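Is the Gusard pitch contest worth it for a tiny startup?

I run a two-person snack company and the February round just opened. Top prize is $3,000, but I'd lose a lot of evenings to the deck. Anyone done it?
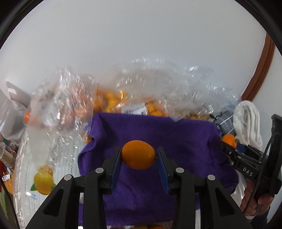 2 answers

Jisuvora
I did it last year! Didn't place, but a judge introduced me to my first wholesale buyer (still ordering, yay). Reuse your bank deck and keep it to 11 slides.

Ngcobo
depends on the fee. check if they take equity too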